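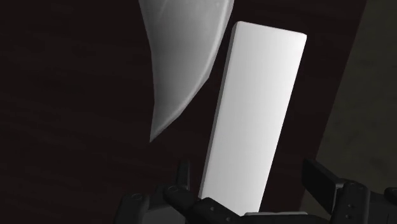 # Devia: wrist and room views from the simulated tabletop set

Devia is a method for choosing which of several camera views a manipulation policy should trust at each step. It was trained and tested wholly in simulation. The renders on this page come from the Tutden scenes, in which a single arm works over a dark wooden table with a mixture of household objects on it. The full set holds 2,269 episodes across 144 object layouts.

The policy receives a close view of the gripper and a wider view of the room. Each passes through its own encoder. A small gating network, called Satti in the code, then gives each view a weight between zero and one. The weights are updated at every control step and are not smoothed.

Close views give good detail at the fingers and very little elsewhere. Once an object is between the fingers it can fill much of the view, and the gate has to find the rest of the layout in the other stream. Plain white objects were the hardest case in early training. They have few surface features, and their edges are easily confused with those of other pale objects nearby.
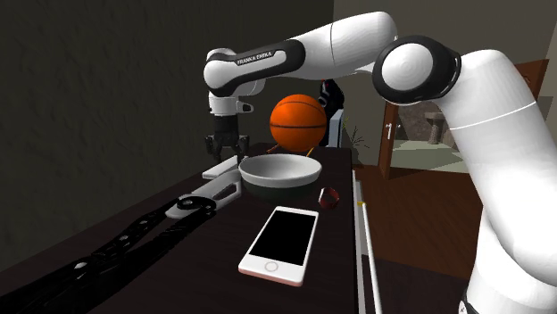 The wide view carries the layout: bowl, ball, phone, bracelet and the arm itself, with the doorway and floor behind. Nothing outside the table is used by the task, but the background is kept in training. Removing it made the gate too confident in the wide view, and the effect did not carry over to rooms it had not seen.

Object scale is not corrected. A basketball, a smartphone and a small bracelet can share one table, and the policy must cope with the range.

## Notes on the results

- Four gating variants were compared. The per-step version described above was kept.
- With the gate fixed at equal weights, 63 of the 144 layouts showed a lower success rate. The remainder were unchanged within the spread between seeds.
- Most of the loss was in the approach phase, before the fingers close.
- Thin objects lying flat remain a weak point – the gate often switches views several times during a single descent.

The baseline, Fondis, uses the same encoders and joins the two streams without weighting. Layout files and training settings are stored with the Devia code. Renders for the held-out layouts will be added in February.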